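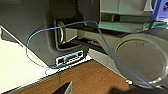
Chapter 9
Cables First: Getting an Arm to Work Around Things That Flop

I want to start this chapter with a blue cable. It's in the photo that opens the chapter, looping past the dark machine and dropping down in front of that big round gray disc. It's thin, and it's easy to look straight past when you're busy thinking about the machine. The arm's wrist camera was looking at it too, and if you've made it through Chapter 8 you know how little your program cares about a cable until you tell it to.

Up to now we've been spoiling our robots. We gave them foam blocks, plastic cups, wooden pegs, all things that stay put and keep their shape. Your pick-and-place code from Chapter 6 works great on a foam block (I hope!). Now try it on a desk with a real appliance on it and wires hanging off the side. A cable bends when you touch it, it drags whatever it's attached to, and half the time it's lying right across the thing you wanted a good look at.

I teach the robotics class at Jukthorpe, and for years I kept cables out of the room as much as I could. I taped them under tables and ran them down the legs, and I told students to pretend they weren't there. Then one November our club signed up for the service event at the Quintero meet, where the arm has to plug a cable into a piece of office equipment and pull it out again. We had a lovely arm that could stack cups all day. We placed last. I drove home with the arm strapped in the back seat and started writing the notes that turned into this chapter.

What you'll be doing

By the end of the chapter, you and your partner will have an arm that can find a port panel on a machine, move in toward it without snagging anything, and set a connector into a socket. You'll do it in stages, and the first stage has no plugging in it at all. You'll just look.

Here's the order we'll go in:

9.1 Looking from the wrist
9.2 Landmarks: finding one part of a machine from another
9.3 Planning a path around a cable
9.4 Gripping a connector
9.5 The last half inch
9.6 Team project: The Service Call

If your class periods are short like mine (we get 42 minutes, and setup eats plenty of that), plan on splitting 9.3 across two days. Everything else fits in one, though 9.5 will feel tight the first time through.

What you'll need

A small arm with a gripper and a wrist camera. My class uses the Nornix arm, and the screenshots later in the chapter come from Pidia, the free program we use to record and replay moves. If you have a different arm, don't worry about it. The buttons will be in other places and the ideas will carry over fine.

Something with ports. An old printer is perfect. Ask around at home, ask the school office, ask your aunt. It does not have to print! Unplug it from the wall before you start and leave it unplugged the whole time — we're practicing with dead sockets in this chapter, and I'm going to be a real pain about that.

Two cables that fit it, one bright and one dark. You'll see why in 9.2.

A table big enough that the machine can sit at an angle. Please don't line it up square with the edge. Real desks aren't neat, and a program that only works on a squared-up machine has learned the table and skipped the machine.

A notebook. Paper, please. Laptops end up on the table, and then they end up in the arm's way.

A story about looking

A few years back I had a student named Roxana Bratu who drove me a little crazy in the first week of this unit. Her partner was ready to go. He had the arm powered up, he had last month's code loaded, he wanted to see something move. Roxana wouldn't let him. She moved the wrist to one spot, saved the camera view, moved it a bit, saved another, and wrote in her notebook what she could make out in each one. She did that for the entire period. I remember walking by and thinking I should probably hurry them up.

The next day she showed me her pages. She'd drawn the machine from each position, and on every drawing she'd put an X on the part she trusted most. She wasn't putting the X on the socket they were supposed to reach. The sockets on her machine were black, in a tight row, and from most angles they blurred into a single dark stripe. What she trusted was the lighter panel around them. Pale strip, dark casing: the camera could pick that out from nearly anywhere. So her plan was to find the pale strip first, get close, and only then worry about which socket was which.

I've taught it her way ever since. Flip back to the opening photo for a second and try it. The row of black sockets sits in a light, silvery panel near the bottom of a charcoal-gray machine. If you had to teach a program to find one thing from that view, which would you pick? Some of my students go for the curved pale latch in the recess, which is a decent choice too. It's bright against the dark plastic, and it isn't going to be confused with anything in the row of ports. We'll argue about this in 9.2, and I mean that. I've heard good arguments both ways.

Why a wrist view is weird

If you've only worked with an overhead camera, the wrist view takes some getting used to. An overhead camera gives you a map. A wrist camera gives you whatever the hand happens to be pointed at, from wherever the hand happens to be. Table edges run off at a slant. Something that looked small a moment ago fills half the picture, and then you rotate the wrist a little and it's gone.

There's another catch, and it's the one that got us at Quintero. A cable that's close to the camera looks like it's lying on top of everything behind it. From a single view you can't be sure how far away it is. It could be touching the machine, or it could be hanging in the air right where your gripper wants to go. Our arm saw a cable, figured it was way at the back, and drove straight into it. The cable pulled and the machine slid, and that was our first run. The second run was the same thing with more yelling.

The fix is to look twice. Move the wrist sideways a little and compare. Things that are close will shift a lot in the picture, and things that are far off will hardly shift. You do this with your own head all the time when you're trying to see around somebody in a movie theater. In 9.3 we'll put numbers on it. For now just hold up a finger, close one eye, move your head side to side, and watch what your finger does against the wall.

Words to get comfortable with

Port panel: the strip of a machine where the sockets are.

Landmark: a part of the object that's easy to find from many positions, and that tells you where the harder parts are.

Occlusion: what happens when one thing blocks your view of another. A cable across a port is occlusion. So is your own gripper, and you'll be surprised how often that's the culprit.

Slack: the extra length in a cable that lets it hang or loop. Too little and you'll drag the machine. Too much and you'll be fishing it off your gripper all afternoon.

Approach path: the route the gripper takes over the last stretch before contact.

Warm-up: the slow look

Do this with your partner before you read 9.1. One of you drives and one of you draws, and you trade halfway.

1. Set your machine at an angle on the table and plug one end of the bright cable into it. Let the rest hang however it wants.

2. Put the arm in teach mode, at the slowest speed it has. On the Nornix that's setting 2. Anybody who isn't driving keeps their hands off the table.

3. Move the wrist to a spot where you can see the port panel. Save the view. Sketch it fast, no artwork needed.

4. Move the wrist to the side and save another view. Sketch that one.

5. On both sketches, draw the cable all the way along, from where it enters the picture to where it leaves. Circle any place where it crosses in front of something.

6. Put an X on the part of the machine you'd trust most as a landmark. Don't show your partner until you've each picked one.

7. Swap the bright cable for the dark one and do it over.

Step 7 is where the groaning starts. A dark cable beside a dark casing can pretty much vanish, and you'll find yourselves drawing a line you only know is there from having just hung it yourselves. Write down where you lost it. Bring that page with you to 9.2.

A note on grades and on breaking things

The Service Call is worth 76 points, and only a handful of those are for getting the connector in. Most are for your notebook, your landmark choice, and how your arm behaves when something has moved. I last reworked the scoring sheet on April 29, 2026, so if you've got an older copy from a cousin or a club binder, toss it and use the one at the end of 9.6.

You'll probably bend a connector at some point. I've bent plenty. Stop the arm, back it out the way it came, tell your teacher, and get another cable from the box. Please don't straighten the bent one with your teeth. (Yes, that happened.)

Okay, notebooks out, machine unplugged from the wall, arm in teach mode. Once both partners have their sketches and their X's, turn to 9.1 and we'll talk about what the camera was seeing while you drew.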